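Trail notebook, March, back at the bench by 4.30pm

Right, writing this up while my socks are still drying on the radiator. We did the Siliņa loop at last! I've been going on about it since the winter and the cloud finally lifted enough to see the far side of the valley, so we threw everything in the van and went before anybody could think of a job that needed doing.

Mostly this was meant to be a test day for the route cards (the new waterproof ones, second batch) but I'll be truthful, I was there for the walk and the cards came along in my pocket.

Parked at Staltirbridge, in the layby past the chapel and not the main car park, which was filling up already. The path starts behind the stile and goes straight up through the beech wood. It's steep for the first half hour and then it lets you off. I had the card marked as "gentle climb" and that needs changing, it's a proper puff. Total height gained by the top was 555 metres on my watch, and a fair chunk of it comes before you've warmed up.

Above the trees you get the first look at Grirnis, still with snow in the gullies, and we stopped for tea far too early. The wind was coming from behind us, which made the ridge lovely -- you could almost lean back on it. Lots of skylarks. One hare, going like mad.

Card notes from the ridge, before I forget:

The fold is in the wrong place. It goes right through the junction where you turn off for Fokudby, and that is the one bit of the map you need.

The grid numbers are too pale. Fine indoors, hopeless with sunglasses on.

The ink didn't run at all, even after I dropped one in the stream and had to fish it out with a stick. Very pleased with that.
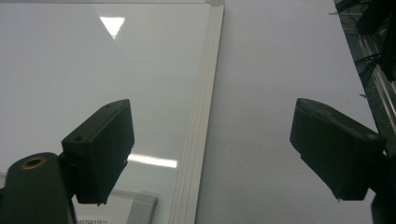

Whiteboard and frame, indoors.

The way down to Fokudby is longer than it looks. I'd written 7 km for the whole back half and my watch made it nearer nine, so either I measured it badly at the desk or we wandered (we did wander a bit, there was a waterfall). The path is boggy below the sheepfold and the stepping stones are further apart than my legs would like. Poles next time. I counted the steps up to the old lookout as well, as the leaflet says 150 and I never trust a leaflet. It's 163! Twice, up and down, same answer.

The café in Fokudby was open, hurrah, and does a cheese scone the size of a boot. Bus back to the van was on time but only takes coins, so put that on the card.

To do: move the fold, darken the grid, fix the distance, change "gentle". We've got over 2,000 blank sheets left so there's no need to be mean with the reprints. I want to try the loop the other way round too, with the steep wood at the end, though my knees may have views on that. If anyone's free for it, the kettle and the spare gaiters are in the van.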